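Malton Reading Journal, Second Edition
Amwood Press, 303 pages, softcover

I've kept a reading journal since high school, and I've filled two of these now, so I was pretty chuffed when Amwood asked me to write the blurb for the new edition. It's the one I hand to students who swear they hate book reports (and to their mums, who usually end up wanting one too!).

Each book gets a double page. There's room for the title and author up top, a box for favourite lines, and then a big lined area where you can ramble on as much as you like. I always run out of space on the fantasy novels. 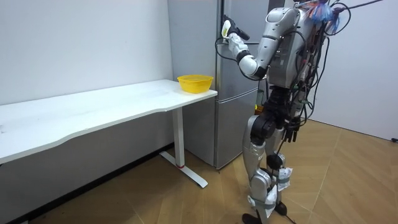

The star ratings are gone from this edition, thank goodness. My friend Min-kyu Hong talked me into trying the colour key at the back instead, and I'm hooked – green for books I'd read again, grey for the ones I gave up on. There's a lot more grey in mine than I'd like to admit.

Paper is cream and takes a fountain pen nicely. Two ribbon markers. Cover art by Maximiliano Robles.

Item no. 998. Comes in Stirham blue or plain black. Class sets available, just ask.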